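Projects > Jevia > Sim notebook
2022-01-26 – Akash Tomar
2 comments

Tissue task again, and I've finally got hold of the thing that's been eating my runs. Hiba flagged it last night: the policy scores a clean pull, the log says success, and the contact trace shows the fingers never had any force on the tissue at all. So the success flag is lying to us! I went back through run 3679 step by step (coffee, headphones, no lunch) to see where it goes bad.

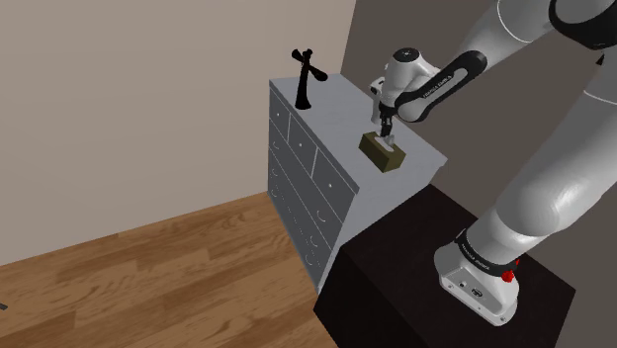 The check only asks whether the tissue body has moved up past a threshold. It never asks who moved it. When a fingertip clips into the box by even a hair, the solver shoves everything apart, the tissue pops upward and we happily count that as a grasp. I replayed 28 "successes" from the Druston batch and 6 of them are this. Ugh. Umut, the numbers I gave you in October came from the same check, so please don't put them in anything until I've rerun them.

Tried first: smaller time step. Helps a bit, slows everything to a crawl. Tried second: softer contact on the box. Worse – the fingers sink in and the arm trips its torque limit on the way out.

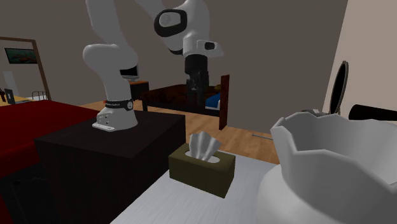 The other half of the mess is the planner. It only knows about the furniture, because I never exported collision shapes for the loose props when we moved over from Puvano. Fine while the box shared its top with just an ornament, but that big white vessel with the wavy rim is fair game for a wrist swing as far as the planner is concerned, and so is anything else we put near the box. On real hardware that's broken ceramic and an e-stop, so I'm treating it as a safety bug and it goes on Songül's list too.

To do: require contact on both fingers before the flag can go true, export the prop shapes, rerun the Druston batch overnight. Efe has the old export script somewhere – ask him before I rewrite it from scratch like last time.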